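The Arm That Takes Old Computers Apart

In a shared workshop behind a bicycle shop, Dimas Manurung is teaching two robot arms to do a job most people do with one screwdriver and some patience.

By our workshop correspondent

The first thing Dimas Manurung asks a visitor is to put the coffee on the window shelf. The second is to stand behind the yellow tape. After that he is a relaxed host, and he will talk for as long as you like about memory slots.

Manurung rents a corner of Tjoa, a shared workshop where members pay by the month and bring their own tools. Most of them make furniture or repair electric bicycles. His corner has a worktable made of aluminum with slots, an old office chair, and a project with the name Treko. The purpose of Treko is simple to say and slow to reach. He wants a machine that can take the useful parts out of an old desktop computer and put them down where a person can find them, without bending a single pin.

He started in February, after a school sent 200 computers to the recycler in his town. He had offered to repair them. The recycler had already a contract, and the machines went into the shredder with the memory still inside.

"I was angry for one week," he says. "Then I thought, why do they shred them? Because to open them by hand costs more than the parts. So the hand is the problem to solve."

He is a maintenance technician by training and has never worked as a robotics engineer. He learned the arms from manuals and from a members' forum called Nomen, where hobby builders compare notes late in the evening. His first gripper was too wide to go between the memory modules and the processor. His second was narrow enough, but it bent when it pulled. He printed 11 versions of the fingertips before he stopped changing the shape and began to change the angle instead.

The plate that holds the parts is also his own work. In the beginning he placed each part on a flat sheet of foam, and the arm could not pick it up again, for the position was a little different each time. So he drew a plate with a place for each thing. The processor gets a square hollow. The memory gets a narrow slot. He printed it in gray, the cheapest filament on the shelf of the workshop that month. 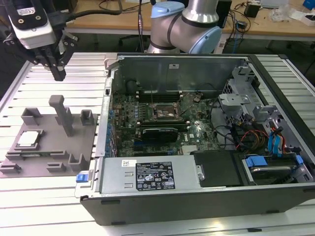

The Treko table at Tjoa, with a Dell desktop opened on its side. A processor and a memory module rest in the printed plate at left.

A computer looks orderly from the outside, and this is a deception. Manurung says that the cables are his real enemy. They are soft, they lie in a new way in each machine, and they like to fall over exactly the part you need. A person moves a cable away with the back of the hand and does not notice it. For an arm, this is a separate task with its own program and its own ways to fail. For the present he arranges the cables himself before a run, and he is not ashamed to say so.

The processor is the part he loves most. To take it out, the lever must be released and the metal frame opened, and then the chip must go up straight. If it goes up crooked, it can touch the contacts of the socket, and then two parts are lost instead of one. He has taught the arm to wait for a moment after the frame is open. The wait has no technical purpose that he can prove. He added it on a bad evening, the results became better, and he has been afraid to remove it.

His notebook, a thick one with squared paper, contains every attempt. On the day of my visit it stood at 583. He marks a good attempt with a small circle and a bad one with the name of the part that suffered. Some pages are nearly all circles. There is one page from the spring where the word "memory" is written nine times, one under the other, and the pen has gone through the paper at the last one.

What changed after that page was the force. He had set the fingers to close strongly, in the belief that a firm grip is a safe grip. A member from the furniture side watched him for some minutes and said that he was holding a thin board as if it were a beam. Manurung reduced the force by half, and then again. The modules began to come out clean.

Money is the usual question, and he answers it without embarrassment. He has spent 3,000 dollars of his own on small things: filament, cables, cameras, screws, and a great number of old computers bought by weight. The arms are the expensive part, and he is paying for them in installments. A small parts dealer, Plakine, has told him that it would buy tested memory from him if he could deliver 1,000 modules in a year. He cannot do it yet. With the present speed, he says, he would have to give up sleeping.

Speed is also where his critics in the workshop are strongest. An experienced person can empty a desktop in a few minutes. Treko needs much longer, and somebody must still remove the side panel and turn the case. I asked if this does not discourage him. He thought about it while he was cleaning his glasses.

"The person gets tired in the afternoon," he said. "And the person has better things to do. I have opened so many computers in my life. I do not need to open more."

His next step is to work in the other direction, and to put a module back in its slot. It sounds like the same motion played backward, but it is more difficult. To take a part out, you only have to find it. To put it in, you must match two edges and press hard at the right moment, and the board bends a little under the pressure. His early attempts have their own section in the notebook, with few circles so far.

Before I left, he wanted to show me one more run. He checked the plate, moved a cable with one finger, and looked at the tape on the floor to see where my shoes were. Then he pressed the key and put both hands in his pockets, as he does every time, so that he will not be tempted to help.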